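Stilier Clip-On Work Light: three months on the bench and I'm still smitten

I bought this lamp in February, after a winter of squinting. My bench sits in the worst corner of a north-facing room, and the old desk lamp I'd been using threw a yellow puddle in one spot and left the rest to guesswork. I repair small things (clocks, sewing machine parts, the odd pair of glasses for a neighbor) and I'd started putting jobs off until Saturday mornings, when the sun finally gets around to my side of the house.

Carys Parri had been after me to try the Stilier for ages. She does beadwork with hers and swore she could tell navy from black at ten at night. I didn't believe her. I do now!

What comes in the box: the lamp head, a long jointed arm, a clamp, a power cord, and a folded sheet of instructions you won't need. I had it up and running before my tea was ready. The clamp opens wide enough for my bench top, which is a thick old door, and it has soft pads on both sides so it doesn't chew up the edge. The pads did feel a little stiff the first week. They've settled in nicely since.

Now the light itself. Oh, it's lovely. It's a wide bar of LEDs behind a milky cover, so you get this broad, even wash and very soft shadows. You can slide it from warm to cool with a touch strip on the top. I keep it on the cool side for fine work and swing it over to warm when I'm just sorting screws and listening to the radio. It remembers where you left it, too — my last lamp came on at full blast every single time, like a dentist's office.

The one thing I was nervous about was glare. Shiny metal is the real test of any work light, as anybody who has tried to read a stamped number on a polished part will tell you. A bright point of light bounces straight back in your face and hides the very scratch you're looking for.

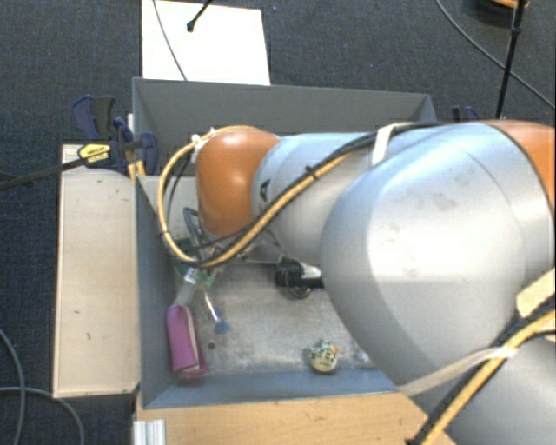 Bright reflections and faint scuffs on a smooth silver shell.

With the Stilier I tip the head a few degrees and the bright patch slides off to one side, and there's my scratch. I spent a whole evening going over the faceplate of a mantel clock that way, and found marks on it I'd missed for years. Polishing is much more fun when you can see what you're doing (and a bit more humbling).

The arm has three joints, and this is where I have my only real complaint. The middle one is a touch loose. When I stretch the arm all the way out, the head sinks very slowly, maybe an inch over a long evening. There's a knob to tighten it, but the knob is small and slick and my fingers aren't what they were. I wrapped a rubber band around it and that solved it. At this price I'd still like a better knob, please.

I should mention the Zilby, which I borrowed from Mabli Morris for a week so I could compare the two. It's a good lamp, and it's cheaper. It's brighter in the middle, with a magnifier built in, and if you mostly thread needles you might like it more. For me the lit area was too small. I kept having to chase my work around the bench with it, and the base takes up room I need for trays.

A few odds and ends. The cord is plenty long. The touch strip doesn't like oily fingers, so keep a rag handy. It runs cool enough that I can grab the head and move it at any time. There's no hum that I can hear, and I've had my ear right up to it!

Would I buy it again? In a heartbeat. I've already talked Prys Mathias into one for his model trains, and he called me the next night to tell me he'd repainted a whole station.

Rating: 94 out of 100. I'd give it a few more for a decent knob.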